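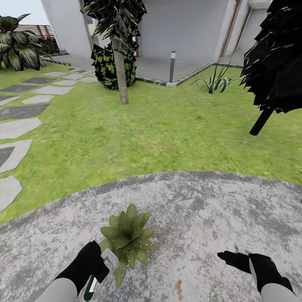

Section 5. Setting Prayer Times and the Hijri Calendar

This section covers the Grostach wall display, controller version 44 and later. The display should already be mounted, powered on and connected to the network. If the screen still shows the Grostach name and a row of dots, go back to Section 4.

You will need:

The administrator PIN
The remote control or a USB keyboard
Your local timetable, printed or on a phone
The name of the calculation method your mosque or center follows

Ask the imam or whoever issues the timetable for the calculation method before you start. Two mosques in the same town can follow different methods, and the display can't tell which one is yours.

Setting the location

1. Press Menu and enter the administrator PIN.
2. Choose Place and Time.
3. Choose Search by Name and type the name of your town. Pick it from the list.
4. If your town is not listed, choose Enter Coordinates and type the latitude and longitude in decimal degrees. West and south are entered with a minus sign.
5. Check the time zone shown under the town name. Change it by hand if it is wrong.
6. Set Daylight Saving to Automatic. Choose Off only if your area does not change its clocks.
7. Press Save. The screen goes blank for a few seconds and comes back with the new location in the top corner.

Note: Leaving out the minus sign is the most common set-up error. Sunrise will be off by hours and the qibla line will point the wrong way. Go back to step 4 and enter the coordinates again.

Note: The Elevation field is optional. Leave it at zero unless your timetable was worked out with elevation included.

Choosing the calculation method

The noon, afternoon and sunset times depend mainly on the position of the sun and will be close under any method. Fajr and Isha depend on how far the sun is below the horizon, and this is where the methods differ.

1. From the main menu choose Prayer Times, then Method.
2. Scroll to the method you were given and press OK.
3. If your timetable uses its own angles, scroll to the bottom of the list and choose Custom. Enter the Fajr angle first, then the Isha angle.
4. If your timetable sets Isha at a fixed interval after Maghrib, choose Custom, then Interval, and enter the number of minutes.
5. Go to Asr and choose Standard or Hanafi. The Hanafi setting gives a later time.
6. Press Save.

Caution: Changing the method clears any minute adjustments you have entered. Write them down first.

High latitudes

In northern areas the sky may not get fully dark in summer, and some methods then give no time for Isha or Fajr. The display shows two dashes in place of the time when this happens.

1. From Prayer Times choose High Latitude Rule.
2. Choose Middle of the Night, One Seventh of the Night, or Angle Based.
3. Use the preview to look through the summer months. No day should show dashes.

The choice of rule is a religious decision and should be made by the person who issues your timetable. The installer should not pick one just to fill the gap.

Matching your printed timetable

The display may differ from a printed timetable by a minute or two even with the right method. Many timetables round up, or add a safety margin to Maghrib and Fajr.

1. Go to Prayer Times, then Preview.
2. Choose today's date and compare each time with the printed timetable.
3. Do the same for a date in a different season.
4. If a prayer is off by the same amount on both dates, go to Adjust and add or subtract the minutes for that prayer.
5. If the difference changes from one date to the other, don't use Adjust. The method or the location is wrong. Check both.

You can also load your own timetable and skip the calculation altogether. Save it as a CSV file with one row per day, using the column order in the template on the supplied USB stick. The file can hold up to 2000 rows. Plug the stick into the port on the side of the controller and choose Import Timetable. Dates not in the file are calculated in the usual way – you will see a small dot next to the date on those days.

Note: Save the file with a .csv ending. Spreadsheet files will not show up in the import list.

Iqamah times

Iqamah times are set by the congregation and are never calculated. The display leaves the column empty until you enter them.

1. Choose Iqamah from the main menu.
2. Select a prayer.
3. Choose Fixed Time or Minutes After Adhan.
4. Enter the value and press OK.
5. Repeat for the other prayers, then press Save.

Most sites use Minutes After Adhan for Maghrib and a fixed time for the rest. A fixed time that falls before the adhan is shown in red and won't be counted down. You will usually notice this first with Fajr or Isha, as the days get longer or shorter.

To set a change ahead of time, choose Schedule and enter the date the new time begins. Scheduled changes take effect at midnight.

Friday prayer

Jumuah has its own line and replaces Dhuhr on the screen for that day. Up to three sessions can be entered, each with a khutbah time and a prayer time. If your center holds one session, leave the others blank and they will be hidden. A short text can be added beside each session, such as a language or a room name. Keep it to 27 characters or it will scroll.

Setting the Hijri date

The display works out the Hijri date from a calculated calendar. Your community may begin the month by local moon sighting, or follow the announcement of another country, so the date may need to be moved by a day.

1. Choose Calendar, then Hijri Date.
2. Check the date shown against the one announced by your mosque.
3. Use the left and right buttons to move it back or forward. The largest shift allowed is two days either way.
4. Choose This Month Only or All Months.
5. Press Save.

We suggest This Month Only for sites that follow sighting. The display will ask again at the end of the month if Prompt for New Moon is turned on.

By default the Hijri date changes at midnight. To have it change at sunset, go to Calendar, then Day Begins, and choose Maghrib. Tell regular users if you make this change. In the evening, the two dates on the screen will then look out of step to anyone used to the old setting.

Commemoration days

The calendar comes with the two Eids, the first of Ramadan and the Day of Arafah. Other days are off until you turn them on, and you can add your own. An urs, a founder's day or a yearly gathering can all be entered here.

1. Choose Calendar, then Days, then Add.
2. Choose Hijri or Gregorian. An urs is normally entered as a Hijri date, and it will then move through the seasons by itself.
3. Enter the day and month. The year may be left blank.
4. Type the name as you want it to appear. Check the spelling with the person who gave it to you. The same name may be written several ways in English.
5. Set how many days ahead the notice should appear.

Note: Letters with accents and Arabic script can only be typed with a USB keyboard. The remote offers plain English letters.

Ramadan screen

The Ramadan screen adds the end of suhoor and the time of iftar in large figures. It comes on by itself on the first of Ramadan, following the Hijri date as you have set it. If the month begins a day earlier or later than expected, correct the Hijri date and the screen will follow. Don't turn the Ramadan screen on by hand before the month – it stays on until someone turns it off.

Suhoor is shown as ending at Fajr. If your timetable prints an earlier imsak time, go to Ramadan, then Imsak, and enter the number of minutes before Fajr.

Adhan sound

1. Connect the speaker lead to the green socket on the controller. The Drastton amplifier has its own lead and doesn't need an adapter.
2. Choose Sound, then Test. Start at the lowest volume.
3. Turn the adhan on or off for each prayer. Fajr has a separate recording and a separate volume.
4. Set Quiet Hours if the building has neighbors close by.

Caution: Turn off the amplifier before plugging in or removing the speaker lead.

Caution: Check local rules before connecting an outdoor speaker.

Saving a backup

1. Put the USB stick in the side port.
2. Choose System, then Backup, then Save to USB.
3. Wait for the word Done before removing the stick.

The backup holds the location, method, adjustments, iqamah times and commemoration days. It does not hold the PIN. Imported timetables must be kept separately.

If the times look wrong

All times one hour off: check Daylight Saving and the time zone.
Only Asr is wrong: check Standard or Hanafi.
Only Fajr and Isha are wrong: check the method and the high latitude rule.
Hijri date one day off in the evening only: check Day Begins.
Times correct but the clock drifts: the controller has lost its network connection. Reconnect it or set the clock by hand under Place and Time.
Iqamah column empty after an update: restore from your backup.

For help with imports, write to Wai-kit Yeh at the Ratby office and attach the CSV file. Oluwaseun Tijani handles PIN resets and replacement remotes. Have the serial number from the back of the controller ready.

Section 5 last revised February 2025. Continue to Section 6, Announcements and Slides.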